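How to keep a film diary you will really use

I keep a film diary since March, and it has now more than 200 entries. My method is simple and it needs only a notebook or a text file.

1. Write the title, the year and where you saw the film. I write "Flerkbridge" for the small cinema in Flerkbridge and "home" for the rest.

2. Write three sentences on the same evening. One is for the story, one for a face or a sound you remember, one for your feeling.

3. Give no stars yet. Wait nine days, read your sentences again, and then decide.
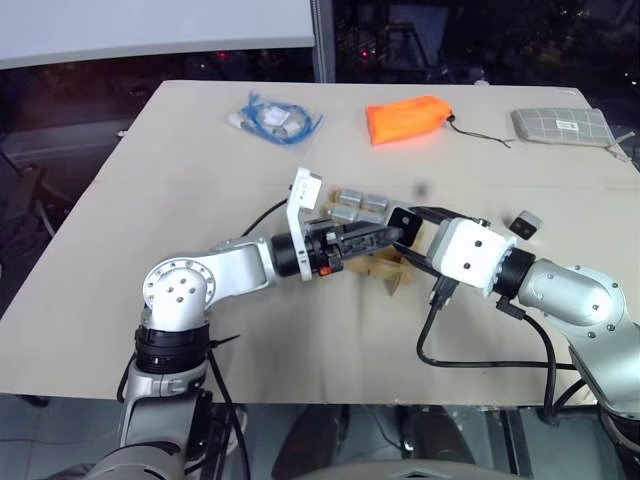
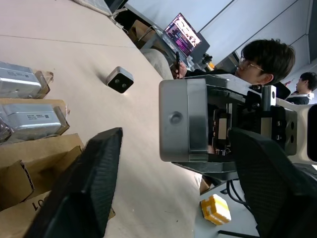
What should I do if I fall asleep during the film?
Write down the last part you remember and leave the rating open until you have watched the remaining part.

4. Mark the films you want to see again with a small cross next to the title.

5. At the end of the year, copy the marked titles to a new page. My friends in Buseck do the same, and we exchange our pages by mail.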